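6/14/23

Up at six to get the early bus to Wurndale for the dentist. It was late, and then it sat outside the depot while the drivers swapped over. Got there with a few minutes to spare. One filling needed, lower left, and they can't do it until next month. £116, which I wasn't expecting. I've moved the money across from the holiday pot.

Walked back as far as the canal because the rain had stopped. The towpath is shut again past the second lock, so I had to go up through the estate and come down by the church. Bought bread and a bag of new potatoes at Kinnear. They've put the milk where the eggs used to be.

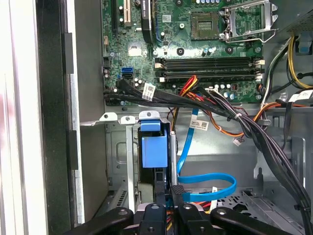 Lunch was cheese on toast. After that I rang Wulham about the boiler service and was number 18 in the queue. Gave up, did the washing up, tried again at three and got straight through. They can come in the morning next week, any time from 8. I asked whether the price had gone up since November and the woman said it had, but only for new customers.

Put the beans out at last. The slugs had already been at two of them in the tray. I've used the copper tape on the big pots and left the rest to luck.

Jaw a bit sore this evening from holding it open. Potatoes with butter and the last of the ham. Need to post the council form tomorrow and find the key for the meter cupboard.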